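Setting Up Your Practice Keyboard at Home

Okay, so you've signed out one of our Dronach loaner keyboards and it's sitting in its case by the front door. I've set up more of these than I can remember, and it really isn't hard! Give yourself a quiet half hour and have the stand, the pedal and the power adapter within reach.

1. Open the stand first, with nothing on it. Pull the locking pin, spread the legs and let the pin snap back into a hole. I like hole 4 for most adults and hole 3 for younger kids (your elbows should be level with the keys once you're sitting down).

2. Lift the keyboard on from the front, with the power off. It's heavier than it looks, so grab a helper if you've got one.

Caution: Keep fingers clear of the hinge when you move the legs. I've pinched mine and it hurts for days.

3. Plug the pedal into the jack marked SUSTAIN, then the adapter, then the wall. Pedal before power, please! If you switch on with your foot down, the pedal works backwards, and I get a lot of phone calls about that one.

4. Turn the volume all the way down, press the power button and bring the volume up slowly while you play a few notes.

5. Hold FUNCTION and tap the lowest key until the display says 9. That's the plain grand piano, the sound I'd like you to use for lessons. The organ is a blast, but save it for after scales.

Note: The Lobo headphones in the side pocket need the small adapter tip. Push it in until it clicks, or you'll only hear one side.

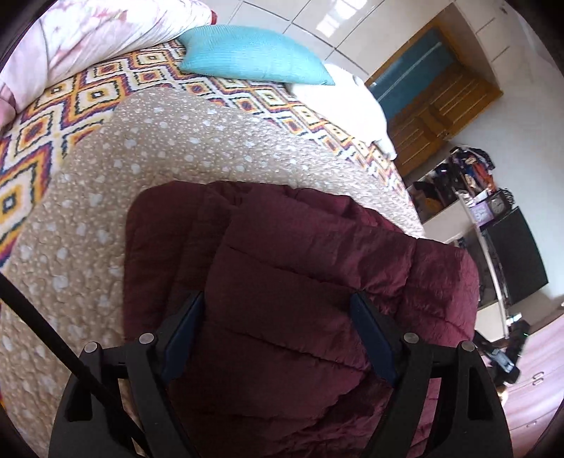

Soltton Community Music School, Keyboard Department

6. Set the touch to MEDIUM. If your hands get tired, try LIGHT for a week and tell me how it went.

7. When you're done for the day, switch off before you unplug anything, and put the dust cover on.

Still no sound? Check that nothing is plugged into the headphone jack, then try another outlet. After that, call the office at extension 1921 and ask for me, or bring the whole thing to the Dovmont Street desk and we'll swap it.

Murray Poirier, keyboard teacher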